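Orange Paper

a short story

1. The bouquet

My sister believes in flowers the way other people believe in vitamins. She ordered these from Stuvel, the shop behind the station, and had them sent to me with a card that said THINKING OF YOU, in capitals, in somebody else's handwriting.

I was not sick. I had not won anything. It was April, and the only thing that had happened was that our aunt's house on Herkau Street had finally sold, for some 2000 less than my sister thought it should have. I had handled the sale. So I looked at the roses, cream and pale pink, done up in paper the color of a traffic cone, and I wondered what she wanted.

I stood them on the table, wrapper and all. They looked like they were waiting for a train.
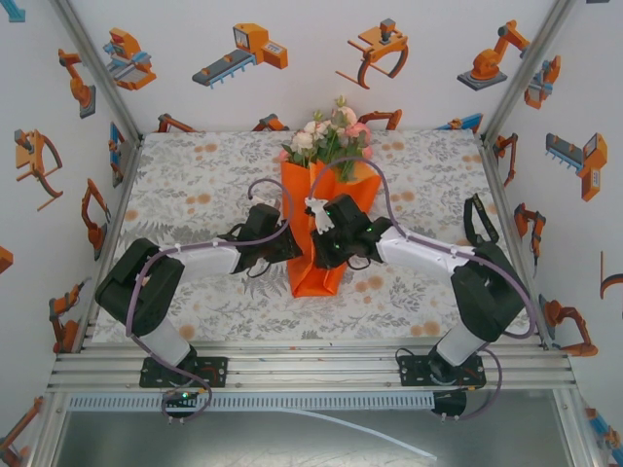 2. The cloth

The tablecloth was our aunt's, or that was the story. She used to say it came over with her grandmother in 1903, on a ship called the Dramis, folded at the bottom of a trunk. I believed this until I was about eleven, when I noticed how new it looked next to everything else in her kitchen. Gray ferns, little orange smudges for fruit. I asked her how the color had lasted. She told me to eat my soup.

My sister still tells the ship version. She told it to the appraiser from Herrero, who turned up one corner, put it down again, and wrote "100" on his pad without asking her anything else.

"Dollars?" she said.

"For the linens," he said. "All of them."

She didn't talk to him after that. She got the clock and the good chairs, and I got the linens, all of them, in two grocery bags. I had thought we were both satisfied with that.

3. The phone call

She called at four.

"Did they come?"

"They came."

"And?"

"They're orange."

"The roses?"

"The paper."

There was a pause. I could hear her kitchen radio. I bent down close to the wrapper to see if there was anything tucked inside it, a second card, a bill. I am not proud of this.
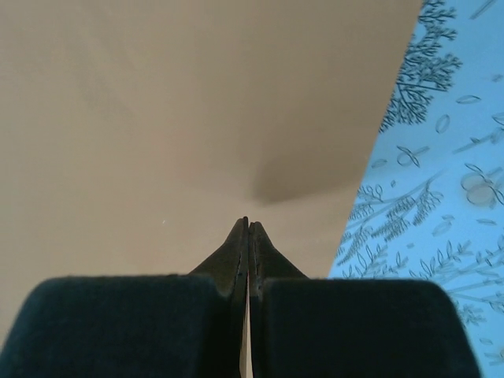
Tan, with one dark crease, and not a word written on it.

"I just wanted you to have something nice," she said.

"Why?"

"Does there have to be a why?"

In our family there has always been a why. When our father brought home a cake, he had dented the car. When my sister lent me 1000 for the deposit on this apartment, she had already promised my spare room to a friend of hers for the summer. I said none of this. I said the roses were very pretty, and I waited.

"Are they on the table?" she asked.

"Yes."

"On her tablecloth?"

So there it was.

"It's a hundred-dollar tablecloth," I said. "It's less than that. It's a fraction."

"I know what it is."

"You know it didn't come on any ship."

"I know that," she said. "I've known that since I was nine. She got it at a sidewalk sale. I was with her."

I sat down. She had two years on me, then, and she had never said so.

"Look at the roses on it," my sister said. "The printed ones. There should be two big ones, right together. She said that was you and me."

She had never told me that. I moved the bouquet a little to the side to check, fully expecting to find nothing of the kind.

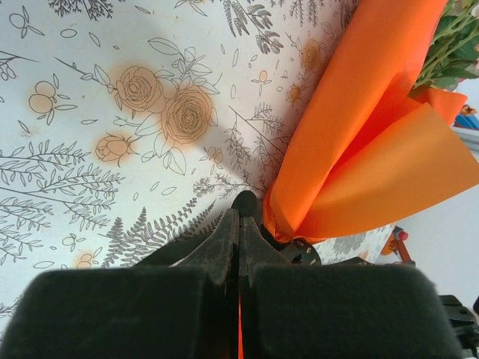
4. What I said

I said I saw them.

"Which one am I?" I asked.

"The higher one," she said. "Obviously."

I told her she could come and get it if she wanted it. She said she didn't want it, she had no place to put it, her table was round. Then she said she might stop by anyway, later in the week, and did I still have the soup bowls.

I said I would have to look. They were in the cabinet right in front of me.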